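Ticket: Label printer at packing bench 2 skips every other label
Site: Cestutstead
Category: Printers and peripherals
Priority: Normal
Status: Closed

Original report

The label printer at packing bench 2 started skipping labels this morning. It prints one, feeds a blank, then prints the next. When the order has more than one label it sometimes stops after the first and shows the orange light. Pressing the feed button clears it but the next job does the same thing. Bench 3 has the same model and is fine. We are sending bench 2 jobs over there for now and it is slowing both benches down.

Tried so far: turned it off and on, took the roll out and put it back, reprinted from the Hedier screen. No change.

Support, 9:40 a.m.

Thanks. Please send the following:
The part number on the label roll core
The label size selected in Hedier under Station Settings
Whether the blank label comes before or after the printed one

Also check whether the roll was changed before the problem began. The sensor has to be recalibrated when the gap between labels is different from the last roll.

Reporter, 10:15 a.m.

Roll was changed at the start of the shift. The core says Radu and then a number that has been smeared. It came out of the new carton, not the one we were using last month. Hedier says 4 x 6 with gap. The blank comes after the printed one.
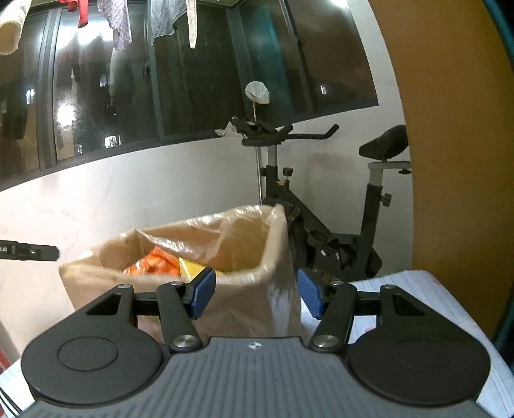
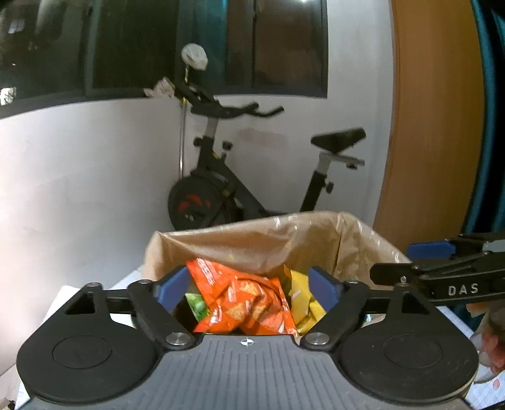
Gripper over a lined bin, both pictures.

Support, 10:50 a.m.

Received. The new carton is probably the Radu stock with the black mark on the back instead of a plain gap. Please turn a label over and look for a black bar near the edge. If it has one, the printer is reading the bar and the gap as two separate stops and feeding past the second.

To change it:
Open Hedier and go to Station Settings, then Printer, then Media.
Change Sensor Type from Gap to Black Mark.
Save, close the printer cover, and hold the feed button until the light blinks twice.
Let go. The printer will feed a few labels and stop.
Print a test label from the Media page.

Reporter, 11:20 a.m.

There is a black bar. Changed the setting and ran the calibration. First test label was fine, second one came out shifted down so the bottom line of the address was missing. Hedier now shows error 97 when I save.

Support, 11:35 a.m.

Error 97 means the station profile is locked by another session. Bench 3 probably has the same page open. Close Station Settings there, then save again on bench 2. Until it saves, the printer goes back to the old setting after each job, and that would explain the shifted label.

Reporter, 1:05 p.m.

It was open on bench 3. Closed it, saved without an error, calibrated again. Ran the backlog for the Grullgate orders with no blanks and the address is all there.

Bench 3 is still on the old rolls. Does it need the same change?

Support, 1:20 p.m.

Only when it gets a roll from the new carton. Please write the sensor type on the outside of each carton so the two kinds do not get mixed. I have added a note to the station profile and asked purchasing which stock will be ordered from November on.

Closing this ticket. Reply within 3 working days to reopen it.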